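Roboter-Vorführung besuchen und was davon haben: meine Anleitung für den offenen Nachmittag

Letzten Monat war ich zum dritten Mal bei einer offenen Vorführung, diesmal bei Plavel in Rosudberg, und weil mich seitdem ständig jemand fragt, wie man sowas angeht, schreibe ich es jetzt einmal richtig auf. Ich bin keine Ingenieurin, ich habe eine kleine Textilpflege und will wissen, ob mir so ein Ding irgendwann beim Zusammenlegen hilft. Entsprechend sind meine Tipps gefärbt!

Schritt 1: Anmelden, und zwar früh

Plavel lässt pro Durchgang nur 6 Leute rein, ein Durchgang dauert 90 Minuten. Das klingt nach wenig Publikum, ist aber herrlich, man steht nämlich wirklich daneben und nicht hinter einem Absperrband. Bei der Anmeldung gibt es ein Feld »Was interessiert Sie?«. Bitte nicht leer lassen! Ich hatte »Sportbekleidung, glatte Stoffe« reingeschrieben und Chantelle Potgieter, die unsere Gruppe geführt hat, hat mich gleich an der Tür darauf angesprochen.

Schritt 2: Zehn Minuten Vorbereitung zu Hause

Nehmt ein Trikot, werft es aufs Sofa und faltet es mal ganz langsam. Am besten mit nur zwei Fingern pro Hand. Ich habe mich dabei angestellt wie ein Kleinkind — aber danach guckt man völlig anders hin. Wo fasst man zuerst an? Woran merkt man überhaupt, wo vorne ist? Wann lässt man los? Schreibt euch die Stellen auf, an denen ihr selbst nachgreifen musstet, und nehmt den Zettel mit.

Schritt 3: Den richtigen Platz suchen

Alle drängeln sich nach vorn in die Mitte. Ich stelle mich inzwischen lieber schräg an die Seite, da sieht man, ob die Greiferspitzen den Stoff schon berühren oder noch knapp darüber sind. Von vorne verschwimmt das. Wenn es einen Bildschirm mit den Kameras der Greifer gibt, sucht euch eine Stelle, von der aus ihr beides seht, Arm und Bildschirm. Und Taschen ablegen, man will die Hände frei haben zum Mitschreiben. Haltet Abstand, solange die Arme eingeschaltet sind, auch wenn sie gerade stillstehen.

Schritt 4: Erst zuschauen, dann fragen

Fällt mir schwer, ich rede gern. Beim ersten Durchlauf notiere ich trotzdem nur drei Sachen: welcher Arm anfängt, wo er zugreift und was der andere so lange macht. Den zweiten Durchlauf vergleiche ich damit. Macht er es gleich oder anders? Gerade bei Stoff liegt ja nie etwas zweimal gleich da.

Danach dürfen die Fragen kommen. Diese haben sich bei mir bewährt:

Steuert gerade ein Mensch oder läuft das von allein?
Wie viele Durchläufe mit diesem Kleidungsstück gab es schon? (Bei uns war die Antwort 578, und davon hatten sie 257 aussortiert. Fand ich sehr offen!)
Was passiert, wenn das Teil auf links liegt?
Welcher Stoff ist der schlimmste?
Darf ich das Teil selbst hinwerfen?

Die letzte Frage ist meine liebste. In den meisten Fällen heißt es ja, und dann sieht man, wie das Ganze mit einem fremden Haufen klarkommt. Bitte vorher fragen und erst auf Ansage hingehen.

Schritt 5: Auf die Kleinigkeiten achten

Bei Trikots sind für mich der Kragen, die Armausschnitte und der Saum interessant. Der Kragen wird gern zum Knäuel. Der Saum ist dankbar, wenn er gerade liegt, da hat man eine Kante, an der man sich orientieren kann. Die gestreiften Bündchen sind für uns Menschen eine prima Hilfe, weil man sofort sieht, wo ein Teil aufhört. Fragt ruhig, ob die Software damit auch etwas anfängt. Chantelle meinte, bei ihnen sei das noch eine offene Frage, und hat sich dann mit mir bestimmt zehn Minuten über Nähte unterhalten — so ein schöner Nachmittag!

Schritt 6: Am selben Abend aufschreiben

Am nächsten Morgen ist die Hälfte weg. Ich mache mir pro Durchlauf eine Zeile: Lage des Stoffs, erster Griff, Ergebnis, Frage dazu. Ein paar Bilder dazwischen helfen enorm beim Erinnern.
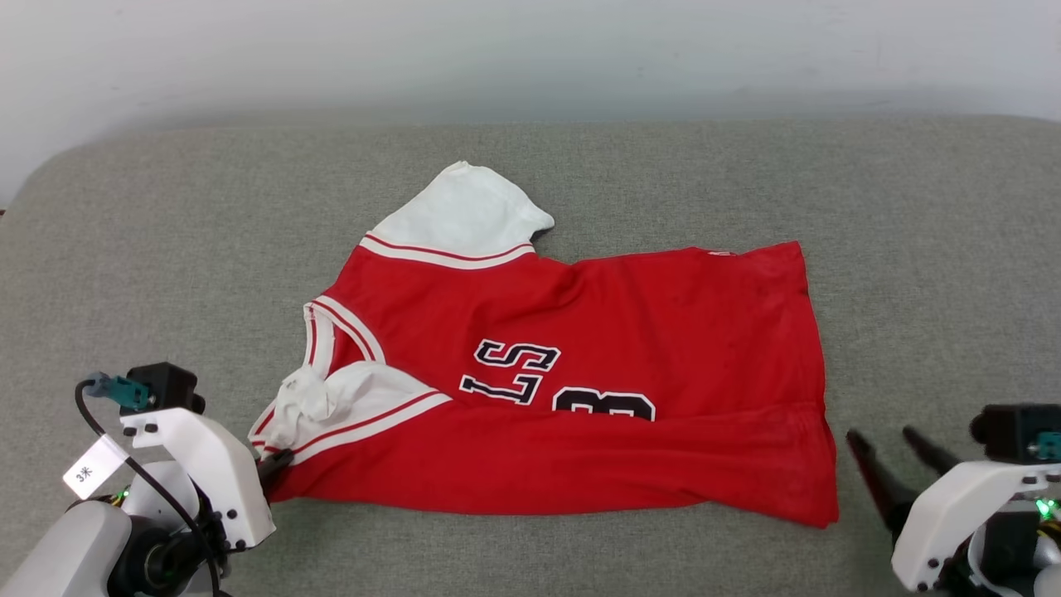
Rot-weißer Stoff auf grauem Polster, auch in den nächsten beiden:

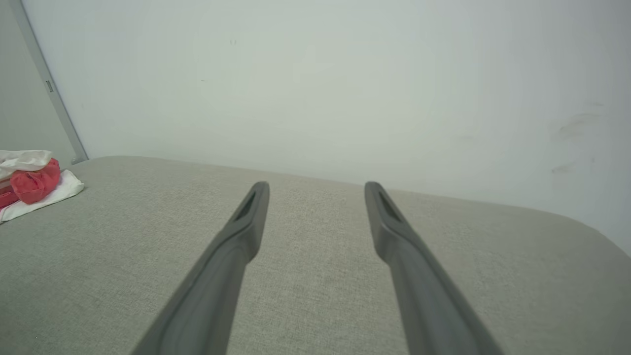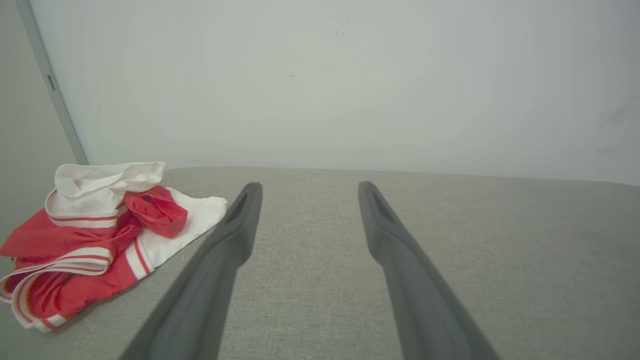 Marietjie Ntuli schrieb mir dazu, sie würde Schritt 2 unbedingt mit einem nassen Handtuch wiederholen, bei der Vorführung von Jaltard im Juni sei nämlich genau danach gefragt worden und sie habe mangels eigener Erfahrung nur genickt. Außerdem solle man sich die Antwort auf die Frage nach dem schlimmsten Stoff wörtlich notieren. Bei ihr hieß es »Satin«, und auf dem Heimweg war sie sich schon nicht mehr sicher, ob das Futter oder der Oberstoff gemeint war.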